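Kovier says its new back-injury scheme will cut lost working days at its Hastia depot by the spring. It said much the same of the last one.

Under the plan, announced in April, all 700 depot staff will sit through a 90-minute lifting course. The firm has set aside 2 trainers for the job and has not said who covers the shifts.

Maeve Hennessy, who speaks for the night crew, was unimpressed. "We know how to bend our knees," she said. "What we asked for was lighter loads and more people on the line – neither is in there."

Staff logged 1,225 lost days last year. Kovier would not say how many were down to lifting, or what target it has set. Site manager Koen Kuipers said results would be shared "in due course".
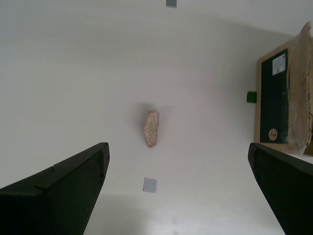
Two black gripper fingers against a plain white surface.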